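Old Dell tower, RAM out, won't get past the fan noise. What order do I put it back in?

Posted by Wian Nkosi in Computers and Tech, Rotport Community Help

Hi all, quick one hopefully. Got an old Dell desktop from the Vumuvell clearance in August, paid 15 bucks for it. Want to get it going for my daughter's homework, nothing fancy, web and typing. Has the processor in it and a graphics card. No memory, all four slots empty. Fans spin when I hit the button, then nothing on the screen, then beeps.

Have 2 sticks from another machine, no idea if they match. Do they go in any slot or do I need certain ones? Also should I take the processor out and redo the paste while I'm in there? And the cables are a right mess, is that a problem or just ugly. Have to give the table back by dinner so short answers are fine, thanks.

Funmilayo Nnaji

Beeps with no memory is normal. It's complaining, good sign really, means the board is awake. Put the RAM in before you touch anything else. Unplug at the wall, hold the power button a few secs, touch bare metal on the case.

Slots: look for numbers printed on the board beside them. Usually 1 and 2 first but check the manual for your model, Dell has them all online. Push the clips open, line up the notch, press both ends till the clips come up by themselves. If the notch doesnt line up it's the wrong type, don't force it.

Leave the processor alone. If it's clamped down it's fine where it is. Is there a heatsink on it though?? You didn't say. Don't run it without one, not even for a minute.

Ifeanyi Isah

just buy a refurb laptop mate, Udell has them for 93. not worth the power bill

Chukwuemeka Olatunji

Bit harsh. These old towers go for years. I've redone 6 of them on the bench at Louro and the memory is nearly always what's missing, people pinch it.

Agree with Funmilayo on the RAM. On cables, ugly is OK so long as nothing is touching a fan blade. Big black bundle can lie across the case, thats how they come. Check the power leads though, there's a small four-pin one up near the processor that gets forgotten. If that's loose you get fans and no picture.

Few from the bench, open tower in the first, open Dell in the third, a blue-handled drive carrier in the last.
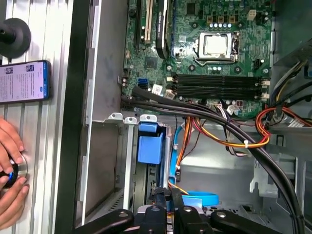
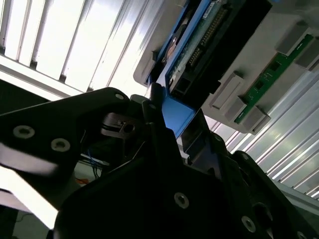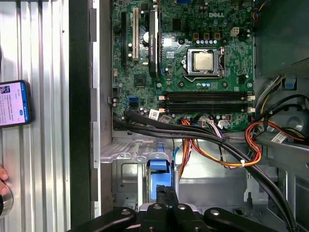
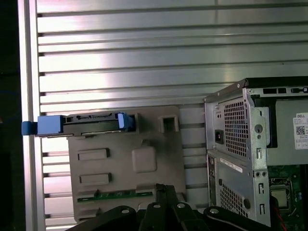

Other thing, screen cable. If there's a graphics card in it plug the monitor into the card, not the port on the board. Caught me out more than once. And take the card out and reseat it if you still get nothing, they work loose when the case gets carted about.

If it beeps again after the RAM is in, write down the pattern, long and short, and post it back here. Try one stick at a time too, then swap. New coin battery while the lid's off if the clock is wrong, couple of bucks at the chemist.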